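Folldale workshop teaches robots to tidy up, one cap at a time

There's a back room in Folldale where people spend whole afternoons picking up hats and putting them down again, and they could not be happier about it.

The room belongs to Bulon, a small robotics outfit that moved into the old Prusmont building in April. Its crew is building up a big collection of examples showing how human hands deal with ordinary household things, and a learning system will then be trained on the lot. The hope is that a robot arm will one day be able to walk into the job (so to speak) of putting a home or a shop back in order.

By the end of last week the collection had reached 1,187 recorded turns, and 139 of those were added on Saturday alone, which was the group's best day yet. There was cake.

"We started with cups and boxes, and everyone got good at those very quickly," said Temitope Ogunleye, who leads the project. "Then we brought in clothing and it was like starting over. Cloth moves. It folds under your fingers, it swings, it catches on things. I love it. Every turn is a bit different from the last one and that's exactly what we want to collect."

The examples are made by people, using grippers they hold in their hands. A person squeezes, the fingers close, and the movement is saved along with what the cameras see. Nobody has to program a path or steer an arm from across the room with a joystick. Ogunleye says a newcomer can usually make a usable recording after 10 minutes of practice, although getting a neat one takes longer.

Hats are the current favourite. The task sounds simple enough: take the hat off its stand, set it down, then put it back so it sits properly. A stiff brim is easy to grab but tips over if it's held too close to one side. A soft crown gives way as soon as it is touched. Some people come at it from below, others pinch the top, and the crew has been told not to correct anybody's style.

"I'm a bottom-edge person," said Modupe Babalola, who has been recording since the first week and has strong feelings on the subject. "Afiq goes for the top every time. We've argued about it over lunch more than once, and Temitope just tells us to both keep going!"

Afiq Sutanto, for his part, says the top is faster. He looks after the recordings once they come off the rig, checking that the left and right hands line up in time and that the view wasn't blocked at the important moment. Fumbled turns are kept too, in a folder of their own. Dropped hats, second tries and last-second changes of grip all get a label, and Sutanto says those labels are where most of his evening goes.

Sessions at the table run with 2 people, one recording and one watching the screens, and they swap when the person in the chair gets tired. Holding a gripper up in the air is harder on the shoulders than it looks. Hamisi Simiyu, who came to Bulon from a bicycle repair shop, has been changing the balance of the handles bit by bit, and the crew says the latest pair is a big step up from the ones they began with. 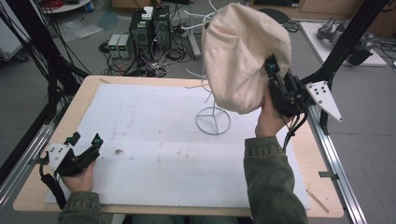

A soft newsboy-style cap, pinched at its lower edge, is held up over the wire stand during a recording turn.

Simiyu is also the one who keeps the supply of props moving. A good part of the hat collection came from neighbours after a notice went up at the Folldale library, and he'd still like more, especially anything floppy, knitted or oddly shaped. Well-worn is fine. Colour doesn't matter, and neither does size, so children's hats are welcome.

The first training run on the hat recordings is planned for later this season. Adaeze Tijani, who will be handling that side of the work, has a practice set aside that the system won't be shown until the end, including hats it has never come across. She isn't making any promises about how it will go.

"It might be terrible the first time," she said cheerfully. "Then we look at where it went wrong, and we go back to the table and record more of that. I can't wait to see what it does with the floppy ones."

After hats, the group plans to move on to scarves and gloves, with tea towels to follow. Anyone in Folldale with a hat to spare can drop it at the front desk of the Prusmont building before 5 p.m.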